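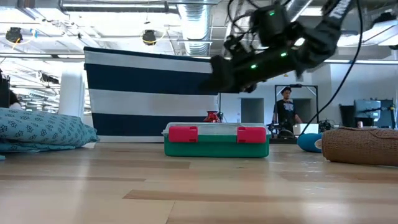 Ticket 1137: Storage box lid will not stay shut

Status: Closed, reopened, pending
Product: Komon floor box, green base, clear-white lid, two red latches
Opened: 9/14/20
Category: Lids and latches

Original report

The lid on this box pops up on one side when the box is full. I close the left latch, then the right, and some time later the left one has let go. I've had the box since July. The product page says the latches "hold firm under normal household use," and I would like to know what you think normal household use is. Mine holds cushion covers and a folded throw. It sits on a wood floor in a family room. No one stands on it.

Both latches were closed when I checked. Please don't write back and tell me it looks closed. I know it looks closed. The trouble is later.

Reply from support

Thank you for contacting Komon. Most lid problems are caused by overfilling. Please remove some items and try again. Please also take any objects off the lid, as weight on top can affect the seal. If this solves your problem, no further action is needed.

Ticket marked as solved.

Customer reply (ticket reopened)

It isn't solved and I didn't mark it solved.

On overfilling: the covers come up to a little below the rim. I can lay a ruler across the opening and it doesn't touch cloth. If that counts as too full, the box is smaller than the one you advertise.

On the object on the lid: you mean the little shiny red thing toward the back. It weighs next to nothing. I took it off anyway and put it on a shelf. The left latch let go that same evening with nothing on the lid at all. I also don't see how weight pushing down would make a lid come up, but I'm willing to hear it.

Reply from support

We are sorry for the inconvenience. Please try the steps below and let us know the result of each one.

1. Empty the box, close it, and leave it overnight.
2. Wash the rim and the underside of the lid with warm water and dish soap. Dry fully.
3. Turn the lid around so the back edge is at the front, and close it again.
4. Check that the floor is level.
5. Keep the box out of direct sun and away from heaters.

Customer reply

Results, in your order.

Step 1. Empty, both latches closed, left overnight. Both still closed in the morning. I expect you'll say this proves overfilling. All it tells me is that an empty box stays shut, and I didn't buy it to keep empty.

Step 2. Washed and dried. There was some lint on the rim. Put the covers back in. Left latch open by lunch.

Step 3. Turned the lid around. The latch that used to be on the left is now on the right, and now the right one lets go. I did this twice to be sure. So the problem goes with the lid and leaves the base alone. I'd call this the only useful step on your list.

Step 4. The floor is level. I put a marble on it and it stayed put. I moved the box to a different spot as well, over by the floor pillows, and got the same result.

Step 5. There's no heater on that side of the room. It gets ordinary daylight.

I also tried one thing you didn't ask for. I ran my fingernail along the inside of each latch. The good one has a sharp little lip where it grabs the rim. The bad one has a lip too, but it feels rounded, as if it never came out of the mold right. I'm not an expert in plastic. I can feel the difference with my eyes shut, though, and so can the other person in this house, who was not told which latch was which.

Reply from support

Thank you for the detailed results. We can offer you a Plasex replacement latch set. The Plasex set fits most Komon boxes. Would you like us to send it?

Customer reply

"Most" is doing a lot of work there. Does it fit this one? The part list on your site shows a set for the 13 gallon box and a set for the 11 gallon box, and the pins look different in the drawings. Please check which one I have before mailing me anything. There's no size on the bottom of mine that I can find. I'd rather wait than end up with a drawer of latches that fit somebody else's box.

Also, if the latch comes off, does the lid survive it? I tried to flex the pin out by hand and stopped when the plastic started to turn white at the corner.

Reply from support

Please measure the latch from the pin to the bottom edge and send us the figure in centimeters. Please do not flex the pin by hand. A small flat screwdriver should be used from the inside.

Customer reply

5 centimeters, pin to bottom edge, both latches. Measured three times.

It would have been good to have the screwdriver advice on the parts page. I'm holding off until I have the new latch in hand. For now the box is shut with a strip of tape over the bad side, and the tape has done better than the latch ever did.

Internal note

Measurement matches the 11 gallon set. Latch set requested from parts. Lid swap test points to the latch, so overfilling reply should not be sent again on this ticket. Do not close until customer confirms.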